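Vellness Opens Registration for Its Spring Program of Water and Walking Courses in Clilley

Program for adults over 55 and their families starts in May; early places can be reserved from today

CLILLEY, 21 January 2023 – Vellness, the health and recreation center in Clilley, announces today the opening of registration for its spring program. The program joins gentle exercise in warm water with guided walks in the hills above the town. It is intended mainly for guests over the age of 55, but younger family members are welcome to take part in every course.

The spring program will be the largest which Vellness has prepared since the center moved to its present building near the old Akl bridge. It consists of five courses. Each course lasts 16 days and includes lodging, breakfast and dinner, all guided activities, and one personal talk with a physical therapist at the beginning of the stay.

"Many of our guests come to us after a long winter in which they did not move very much," said Silvia Vondráček, director of Vellness. "They do not want to be treated like patients, and they also do not want to be pushed like athletes. We have tried to make a program for these people. In the morning they are in the water, in the afternoon they are outside, and in the evening they can eat well and sleep well."

Why Sixteen Days

In former years the courses at Vellness lasted one week. Guests wrote to the center many times that one week was too short. The first days were used for arriving and for learning the exercises, and when the guest felt comfortable, it was already time to pack the suitcase. With the new length, the first three days are kept quite easy. The exercises become a little longer after that, and there are two full rest days on which no group activity is planned.

Guests who cannot stay for the full time may ask for a shorter stay. Such requests will be answered after the end of March, when it is known how many rooms are still free.

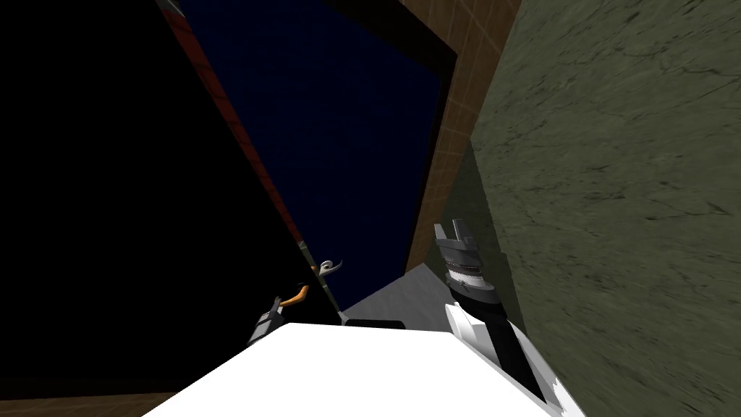 The price of the course does not depend on the month. Guests who reserve before the end of February will receive the transfer from the Clilley train station without extra charge, in both directions. Persons who travel by car can leave it in the parking area behind the main building for the whole stay.

The Five Courses

Warm Water for Beginners. This course is for guests who have not done water exercise before, or who do not swim. All exercises are done standing, with the water at chest height, and a trainer stays in the pool with the group during the full lesson.

Back and Shoulders. The lessons are slower and the groups are smaller. Guests are asked to bring a short letter from their own doctor, not older than three months.

Walking in the Hills. Guests walk every second afternoon on marked paths. The longest walk goes to the Akl viewpoint and has a climb of 1,000 feet, with two stops on the way. A shorter path along the river is offered on the same day for those who prefer flat ground.

Water and Walking. This is the combination of the first and the third course and was the most requested by our regular guests. It is a good choice for couples where one person likes the pool and the other one likes the forest.

Grandparents and Grandchildren. This course takes place only once, during the summer school vacation. Children must be at least eight years old and able to swim. For the youngest guests there are games in the pool in the morning and a small nature club after lunch, so that the grandparents also have some hours for themselves.

Food and Evenings

The kitchen at Vellness has written new menus for the spring. Breakfast is served as a buffet, and dinner is brought to the table. Soup is offered every evening, and there is always one dish without meat. Guests who need food without gluten or with little salt are asked to write this in the registration form, and the kitchen will contact them by telephone before they arrive.

The evenings are calm. There is a reading room with a fireplace, a table for cards and chess, and once in the week a concert in the dining hall, played by students of the Clilley music school. Attendance is free for guests and also for the people of the town.

"I am personally very happy about the concerts," said Vondráček. "Our guests meet the young people of Clilley and the other way around. Last year one lady stayed three days longer only to hear the cello again."

Cooperation With Redent

For the spring program Vellness will work together with Redent, the dental practice located on the main square of Clilley. Course guests can receive a check of their teeth and gums at Redent during their stay and pay a reduced price of up to half of the usual fee. The appointment is made at the Vellness reception desk and should be requested on the first or second day. The walk from the center to the practice is short, and a driver can be ordered for guests who have difficulty with walking.
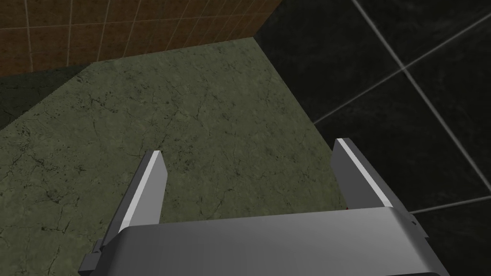

How to Register

Registration forms are available at the reception desk of Vellness and can also be sent by mail upon request. The completed form should contain the name of the chosen course, the preferred starting date and one other date which is also possible. A confirmation letter with the exact price and the number of the room type will be sent within ten working days.

A deposit is paid only after the confirmation letter has been received. If the stay must be canceled for reasons of health, the deposit is returned in full, or it can be kept for a later course if the guest wishes so.

Guests who visited Vellness in the past two years do not need to fill in the health questions again, except when something has changed. They are kindly asked to write the year of their last stay on the top of the form.

Open House

Before the first course begins, Vellness will invite the public to an open house. Visitors can try one short lesson in the warm pool, speak with the trainers and see two of the guest rooms. Swimming clothes and a towel should be brought from home. The date will be published in the town newsletter and at the entrance of the center.

About Vellness

Vellness is a privately owned center for health and recreation in Clilley. It offers courses in water exercise, guided walking and physical therapy for adults and families. The center is open during the whole year with the exception of two weeks in November, when the pools are cleaned and repaired.

Press Contact

Silvia Vondráček
Director, Vellness, Clilley
Interviews and visits for journalists can be arranged through the reception desk on working days.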